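Rundbrief der Neurologie Limeck

Aus der Kopfschmerzsprechstunde: Das Tagebuch und seine Dichter

Wer zu uns in die Kopfschmerzsprechstunde kommt, bekommt als Erstes ein Heft in die Hand. Das Heft ist blau, passt in keine Hosentasche und wird trotzdem seit Jahren unverändert nachgedruckt. Hineingeschrieben werden sollen Tag, Uhrzeit, Stärke, Dauer und eingenommene Mittel. Hineingeschrieben werden auch Einkaufslisten, Telefonnummern und in einem Fall ein recht brauchbares Rezept für Zwetschgenknödel.

Für die Auswertung haben wir im Januar sämtliche Einträge aus den zurückgegebenen Heften abgetippt. Es waren 1129. Nach Abzug der unleserlichen und der Knödel blieben 1112, und das ist für ein Verfahren, das auf der Handschrift von Menschen mit Kopfschmerzen beruht, eine Quote, auf die wir uns etwas einbilden.
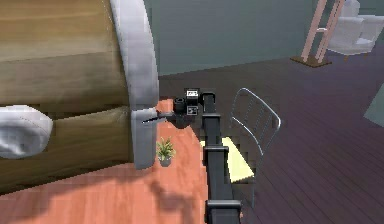

Text: Yolanda Dvorak
Limeck, 2006-07-24

Zur Sache. Die meisten Einträge betreffen Migräne und Spannungskopfschmerz, und damit war zu rechnen. Weniger gerechnet hatten wir mit den Tabletten. In 91 Heften war an mindestens der Hälfte aller Tage ein Schmerzmittel eingetragen, meist ein frei verkäufliches, meist mit dem Zusatz »nur eine«. Nur eine am Tag ergibt im Monat allerdings dreißig, und bei dreißig ist das Mittel womöglich längst selbst am Kopfschmerz beteiligt. Die Faustregel, die wir in der Sprechstunde bis zur Heiserkeit wiederholen: einfache Schmerzmittel an weniger als fünfzehn Tagen im Monat, Triptane und Kombinationspräparate an weniger als zehn. Wer darüber liegt, soll bitte kommen und nicht auf eigene Faust von heute auf morgen alles absetzen. Die ersten Tage danach sind unerfreulich, und es gibt Mittel, bei denen man das Absetzen unbedingt ärztlich begleiten muss.

Auch die Spalte »Auslöser« verdient ein Wort. Führend ist das Wetter, dicht gefolgt von der Schwiegermutter. Gegen beide haben wir nichts im Schrank. Auf den hinteren Plätzen stehen ausgelassene Mahlzeiten, zu wenig Schlaf und zu viel Schlaf am freien Tag, also ausgerechnet das, woran sich etwas machen ließe. Der Föhn hat es natürlich bequemer, er muss sein Verhalten nicht ändern.

Die Kollegen in Sarach führen ihr Tagebuch inzwischen auf losen Bögen, die bei jedem Termin eingesammelt werden. Das hat den Vorteil, dass niemand drei Monate am Abend vor der Sprechstunde im selben Kugelschreiber nachträgt. Wir erkennen das übrigens. Die Schmerzstärke ist dann immer fünf.

Ab dem Herbst probieren wir deshalb ein neues Heft aus, gedruckt bei Camacho, im Postkartenformat und mit 2 Seiten pro Woche. Die Spalte »Auslöser« heißt künftig »Was war sonst los?« und ist kleiner. Für die Stärke gibt es eine Skala von null bis zehn, und wir bitten herzlich, die Zwölf nicht mehr von Hand zu ergänzen.

Noch eine Bitte, diesmal ohne Augenzwinkern: Ein Kopfschmerz, der schlagartig und heftiger einsetzt als je zuvor, gehört in kein Heft. Dasselbe gilt bei Fieber mit steifem Nacken, bei Lähmungen, Sprachstörungen oder Verwirrtheit. In diesen Fällen sofort den Notarzt rufen, der Eintrag kann warten.

Die alten blauen Hefte nehmen wir weiterhin an der Anmeldung entgegen, ebenso in der Zweigstelle Sirkent, dort aber nur vormittags.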